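The Bread Box

Keabetswe Mabuza had the box on the table before anyone else was up. She had carried it from the hall cupboard in a pillowcase, and she put the pillowcase over the back of a chair and went to fill the kettle.

It had been her mother's bread box for a while, and then it had been for buttons, and for the last years it had been for papers. On the phone her brother Tumelo always called it the bread box. Riaan Fourie, who was buying the house, had seen it on his first visit and asked if it was staying. She told him she didn't know yet.

She drank her tea standing up. Then she pressed the little copper-coloured catch and lifted the lid. 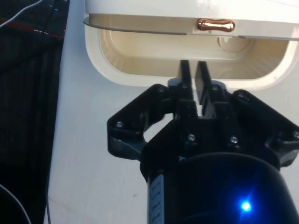 She had expected the smell of bread, which was silly. It smelled of plastic and slightly of the cupboard. She ran a finger along the rim and looked at the finger. It was clean.

Tumelo came down in his socks. He had driven up from Botha the night before and slept badly on the short bed.

"You've started," he said.

"I've opened it."

"Where are the papers?"

"I don't know. It was like this."

He bent down and looked in, as she had done, and then he put his hand in and felt along the bottom.

"There was a letter," he said. "The one from Zesitz. With the figure in it."

"Seven hundred and forty-nine."

"That one. She kept it in here. She showed me."

"She showed me too," Keabetswe said. "In February."

They sat down. The letter was for the pension from the glove factory, and the amount was 749 a month, which their mother had thought was very good and their father had thought was an insult. After he died she went on saying it was very good. Neither of them needed the letter now. The pension had stopped when she did, and the bank had all the numbers. But they had both meant to find it, and it had been the first job on the list.

"Mrs Geum might have it," Tumelo said.

"Why would she have it?"

"She had a key."

Geum-ok Geum lived across the landing when they were children, and later, when their parents moved here, she moved to the same road. She was 89. She had come in every morning at the end to do the curtains and the pills. Keabetswe had phoned her on the day itself, and Mrs Geum had said, "Yes, I thought so," and put the phone down.

Tumelo went to put his shoes on. Keabetswe stayed where she was. The cloth on the table was the big off-white one that came out for guests, and it was too long for the table, so it never sat properly. Her mother used to go round it before a meal, tugging at the corners. It made no difference. You sat down and your knees pulled it crooked again.

She thought about the list. After the letter it said linen, then kitchen, then shed. Pieter Mathebula was coming for the shed things at two with his van, and he would want to be given coffee and told which tools were good. She had no idea which tools were good.

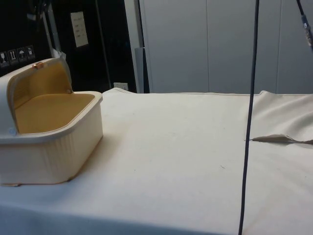

Tumelo was gone for most of an hour. When he came back he had a plate with foil over it and a brown envelope under his arm.

"She had it," he said.

"What did she say?"

"She said Mum gave her everything in the box to look after. When she went into hospital the first time. She was worried about burglars."

"Burglars would want a pension letter?"

"I didn't ask. She made me eat something first." He put the plate down by the sink. "She wants the plate back."

Keabetswe opened the envelope. The letter was on top, folded in three, and under it were two school reports, the guarantee for a Cindeo iron they no longer had, and a recipe for ginger biscuits in their father's writing. She had never known him make a biscuit. She turned it over. On the back he had written the times of the buses to Buvaten.

"Did he bake?" she asked.

"No."

"It's his writing."

Tumelo read it through. "He's put too much flour," he said.

She put the recipe to one side and squared up the rest. There were still the linen and the kitchen to do before two. Tumelo took the foil off the plate and folded it small, the way they had been taught to, and looked for somewhere to put it.

"Are you leaving the box for Fourie?" he said.

"Do you want it?"

"I haven't got room."

"Nor have I," she said.

She put the envelope in and shut the lid - it took a push, it always had - and carried it out to her car with the pillowcase round it. Then she went back in and started on the sheets.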